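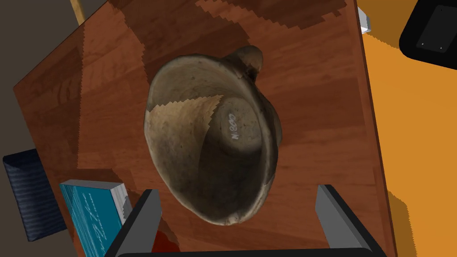 4.2 Rate stability after wear

The Zulten movements surprised us, and happily so. We wore five Kameo dive watches for 200 hours each and timed them at the Pestdale bench – all stayed within about 5 seconds a day. The older Rathore calibers drifted more, mostly dial down.

Figure 2. A plain beige surface beside an orange-brown textured one. 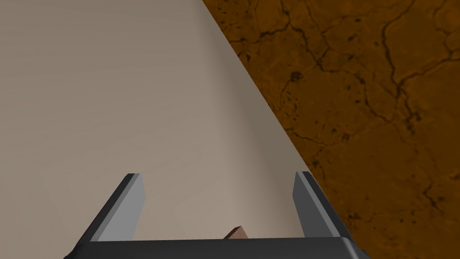 Does a full wind improve the rate?
It helps a little, with the clearest gain in the two crown-up positions.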